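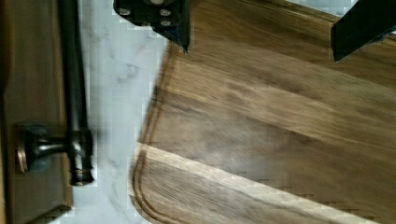

Emrys Pritchard wrote to us that a juice groove is a gutter for people who can't carve, and that he had never owned a board with one that didn't end up on the floor at least once, gravy and all. We put his letter on the wall. He has a point about the gravy.

Mustdale makes and refinishes cutting boards, mostly large ones in hardwood. Gwawr Cadwaladr started the shop in November with 3 orders and a low opinion of nearly everything sold as a kitchen board. Aled Gough does the routing. Catrin Voyle answers the mail, including the mail from Emrys.

We do cut grooves, if you ask. A shallow one, set in from the border and rounded at the corners, will catch what runs off a roast chicken. It won't catch what runs off a big rib roast, whatever the box says. If you mostly chop onions you don't need it, and it will fill with onion.

You will read elsewhere that a board can be "maintenance free." We have refinished 184 boards so far and plenty of them came in with that claim still on the label. Wood dries out. Ours need oil, more often in winter, and they'll show knife marks in the first week. Streaky grain hides the marks a little better than plain grain does. Light bands next to dark ones are how the tree grew, and we don't stain them to match — please stop asking Catrin.

Stone counters are hard on knives, so a board makes sense there. It also slides. Put a damp towel under it. We used to sell a mat for this, the Plimis, and dropped it when we noticed we were all using towels.

We don't say our boards last a lifetime. The shop hasn't been open that long. If yours cups or splits, send it back within 60 days and Aled will plane it flat or make another. After that we charge for the work, and Catrin will give you the price before he starts.

Page last changed 2018-07-03.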